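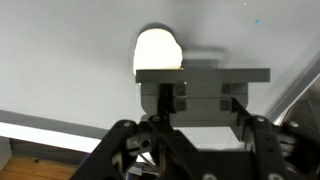
Can we buy the second gripper out of this year's budget, or does it need its own request?
It needs its own request. Anything over 1,000 dollars that wasn't on the September equipment list goes through purchasing as a separate item.

Ticket: Second gripper and spare fingers for the Kernholm cell
Opened by: Hye-jin Cha
Opened: 2 Feb 2024
Status: Waiting on vendor
Priority: Normal

Original request
We run one gripper on the Kernholm cell and have no backup. When it goes out for service the cell stops. I'd like a quote for one complete gripper and 3 sets of spare finger links, with the pins and screws included. The job is handling small dark gray blocks with a flat plate on top, held between opposing fingers. Same work as now, nothing new to program.

Update 1, purchasing
Asked Bredar and Vanton for quotes. Bredar sells finger sets at 235 dollars each but wants a part number before they will price the gripper. Vanton has not answered. Please send the part number from the original order.

Update 2, Hye-jin Cha
The original order was placed through Shin and the paperwork only says "gripper, complete." I sent Bredar the mounting drawing and asked them to match it from that. Please don't order the finger sets yet. If the new gripper is a later version the fingers may not swap, and we'd be stuck with spares for one unit only.

Update 3, purchasing
Understood, finger sets on hold. Bredar says the drawing is enough. Two things they still need from you: the cable length, and whether you want the service plan. The plan is billed yearly, so it comes out of maintenance and not equipment.

Update 4, Hye-jin Cha
Cable is 2 meters. Quote the service plan on its own line so I can drop it if the total is too high. Also ask for lead time in writing. Last order had a verbal date and it slipped.

Update 5, purchasing
Sent. Vanton stays open until Bredar's quote comes in, then I'll close that one out. Ticket set to waiting on vendor.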